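We use cookies to remember your display settings. Accept | Manage preferences

# Flernside Spoken Recipes

A collection of home recipes told out loud, typed up word for word, and then tidied into something you could cook from. Both versions are in here, side by side, and the gap between them is the best bit!

Current release: 2026-05-30
Maintained by: Mwanahawa Lema and Darren Stockdale

## What it is

There are 73 recipes, each told by someone who cooks it at home and has never written it down (or wrote it down once, years ago, and lost the paper). We asked people to talk as they would to a niece or a new neighbour. Some finished in 3 minutes. One bean stew took most of an afternoon and wandered off to a wedding, a flood and a very bad goat.

Every recipe has 2 text files:

- `told/` is the typed-up talk, with the false starts, the laughing and the "no wait, onions first" left in
- `tidy/` is the same dish with a list of ingredients and numbered steps

The file names match, so `told/okra-magesa.txt` goes with `tidy/okra-magesa.txt`. Everything is plain text in UTF-8. There is also `dishes.csv`, which gives the dish name, the teller's chosen name, the language it was told in and the kind of meal.

## Why we love the told versions

Measures! People hardly ever use grams. They use the lid of the flask, the blue cup, a hand, "until it looks like wet sand". Mwanahawa started a glossary of these in April and it has grown into the part of the project we get most letters about. It lives in `glossary.md`, and if your family has a word for how much salt to put in rice, we would love to have it.

A bowl comes up in nearly every telling, usually as a measure and a mixing place at once, so the glossary gives bowls a section of their own.

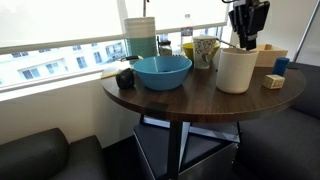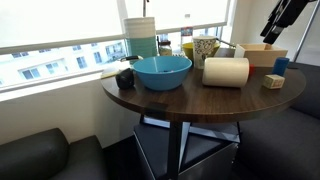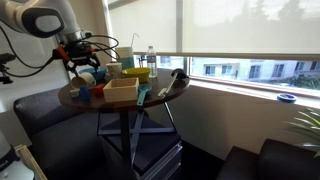
Table by the window, with a blue bowl in each view.

## How the tidy versions were made

Darren did the first pass and Mwanahawa the second, swapping over for anything told in Swahili. Where a teller gave a measure we could turn into millilitres with a fair amount of trust, the tidy file gives both. Where we couldn't, the teller's own words stay put in quote marks. Please don't "fix" these. A pinch from the Okano fish soup is a good deal bigger than a pinch from the Garell flatbread, and both soups and breads come out lovely.

Oven settings are given only if the teller named one. Plenty of them just said "hot".

## Known gaps

- Puddings are thin on the ground. We have 8, and most of them are rice.
- The recipes told in Swahili have English tidy versions but the glossary notes for them are still half done.
- Spelling of dish names follows the teller, so the same relish may turn up under more than one name. `dishes.csv` has an `also_called` column which catches the ones we have spotted.
- Allergy information has not been added. Read the whole recipe before you cook for someone else.

## Using it

You may copy, share and cook from all of it, and change the tidy versions as much as you like. Keep the teller's chosen name with the recipe. The told versions should be quoted as they stand, stumbles and all, or left alone.

If you put a recipe in a book or on a website, send us the link. We read every one, and a school magazine version of the Magesa okra cheered us up for a week.

## Adding a recipe

Send a typed talk, or a sound file if typing is a bother, along with the name the teller wants used and a line saying they are happy for it to be shared. Don't clean it up first. The bit where somebody shouts through from the next room to say it needs more ginger is exactly what we want, and in the Garell flatbread telling the person shouting was right.

Contact: use the message form on the Flernside Spoken Recipes page | © Flernside Spoken Recipes | Back to top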